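Open day at the Lilau basket works
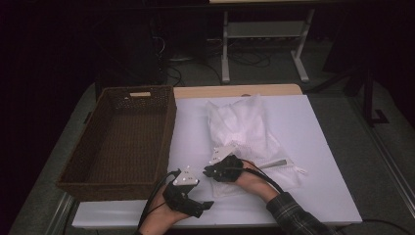
A brown wicker basket with a cutout handle.

The bus to Lilau leaves at 9 and arrives when it feels like it. I missed the welcome speech, which I'm told was long, and joined the tour in the soaking shed, where Prasert Chareonsuk was explaining willow to eleven damp adults and one very bored child.

Soaking takes longer than you'd think. So did the explanation. Coffee was free, the parking was not, and the shop had 206 kinds of basket and one working card reader.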